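right, allotment update because people keep asking. long one sorry

1/ Waiting list at Cliltberg is now 141. One hundred and forty one! For a field behind a bus depot. I put my name down when it was 26 and thought that was bad

2/ Got the keys in January. Plot was brambles up to my chest. Edileuza on the next one lent me her loppers and then, a week later, asked for them back, fair enough

3/ Rent went up 10 quid. They say it's for the water. The tap by the gate still dribbles, takes an age to fill one can

4/ Things that have grown: broad beans, chard, more chard. Things that haven't: carrots (forked), leeks (rust), anything Valdir gave me a seedling of. Don't tell him

5/ Slugs. Tried beer traps, tried wool pellets, tried going out at 10 at night with a torch. Torch is best. Neighbours think I'm up to something

6/ Shed question. Marinho do a small one that would fit but the rules say no base bigger than a door?? whose door. Have emailed. No reply

7/ If anyone wants chard please, please come and get chard. Also have rhubarb but you'll have to pull it yourself my back is gone

8/ Jeferson says I should be growing garlic instead, plant it, forget it, dig it up. Probaly right. Too late for this year though isnt it

9/ Next job is the tub shelf. Everything ends up in one tub and then I can't find the twine. Same at home tbh

10/ ok kettle's on. will do the compost thread another time, it needs its own thread, trust me

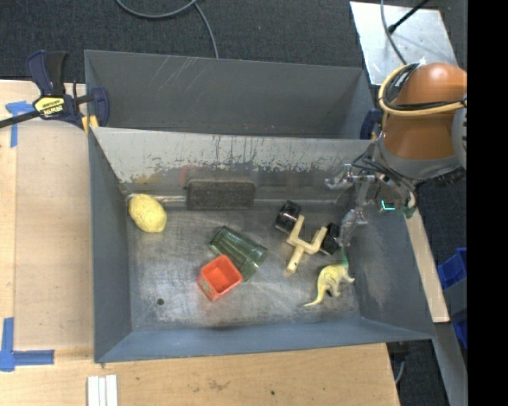
brown sponge, green cup, something yellow and lemon shaped. scruffy old metal bin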